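4.2 Rules for recording parcel handling at floor level

The rules in this section were written after the first round of recordings at the Moronano site, when the two annotation groups did not agree on where one handling step ends and the next one begins. We kept the rules short, so that a new operator can read them before the morning shift. They apply to all sessions in which a person handles parcels by hand and the recording is later used to train the Gronari sorting arm. Of the 149 sessions in the present set, 78 were recorded before the rules and 71 after them; the earlier ones were annotated again under the same text.

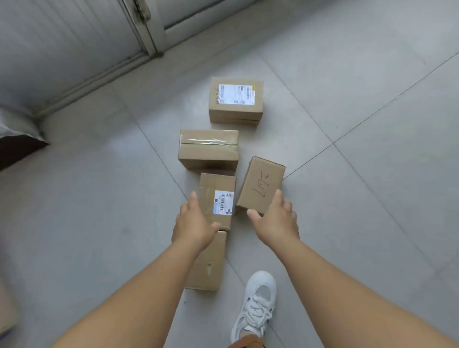
Figure 2. Handling of small cartons on a tiled floor.

Rule 1 concerns the naming of parcels. An annotator must give each parcel a neutral identifier at the start of the session and keep it until the end, also when the parcel is turned or partly covered by an arm. Marks on the carton may help to find it again, but they must not be used as its name. Handwriting is a good example of the difficulty: the number 267 on the tilted box in Figure 2 is upside down for the viewer, and other cartons in the same group show no label at all. In the early sessions such numbers were sometimes copied with the digits in the wrong order, and the same parcel then received two names.

Rule 2 concerns contact. A hand that is near a parcel is marked as "approach", and the mark "contact" is given only when the fingers clearly touch the surface. Where the annotator is not sure, the mark is "approach". The two hands are always marked separately, even if they seem to work together on one parcel.

Rule 3 concerns personal data. Shipping labels often carry names and addresses, so every label must be blurred before the recording leaves the site, whether or not its text can be read at normal size. Barcodes are treated in the same way. The original files are deleted after 30 days.

We did not make a rule about the order in which parcels should be picked. The team at Kivuvness asked for one, but a fixed order would remove the natural variation which the arm has to learn. The effect of this decision is discussed in Section 5.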